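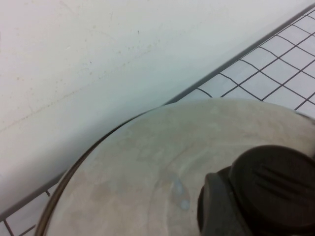 Photo: Thu Lưu / Drevdale Hospitality Program

Unit 6: Guest Ranches and Seasonal Lodging
Course notes, instructor Tracey Stockdale

A guest ranch sells lodging, meals and riding as one stay, usually priced per person per week. Students should be able to separate these three sources of cost before setting a rate.

Terms for this unit
All-inclusive rate: one price covering room, board and scheduled activities.
Turnover day: the day on which one group departs and the next arrives.
Shoulder season: the weeks on either side of peak demand.

Case: Floston Guest Ranch
The ranch charges $456 per adult for a two-night stay in the shoulder season. Riding groups are limited to six guests, with two wranglers assigned to each. Calculate the revenue from one full group, then list the costs that remain if only half the places are sold.

Reading: Talebi, chapter 6. Written answers are submitted to Hạnh Khương at the program office before the next class meeting.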